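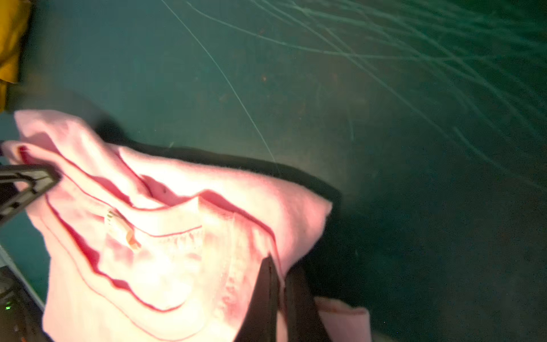
A sleeping loft in 40 square metres

If you have ever wished for one more room, you'll love what Ilona Erdős has done with her little house on Chevalier Lane! The whole place has a floor area of 40 square metres, and until February she was sleeping on a sofa bed in the kitchen. Now she has a proper loft bedroom tucked up under the roof, with a round window at the gable end and (my favourite bit) drawers built into every step of the stairs.

The design is by Trinh Đặng of Cesine, who raised the ridge just enough for Ilona to sit up in bed and left the front of the house alone, so from the lane you would never guess. She also kept the old rafters on show and painted the boards between them a chalky white. It makes such a difference on a grey morning.

The stairs were the biggest single cost at 3,000 pounds, fitted. Ilona says she'd pay it again tomorrow.

Trinh is bringing the drawings and a card model to our next evening meeting, 7.30 in the back room as usual. Bring your own floor plans along too, however scruffy. She loves a tricky corner!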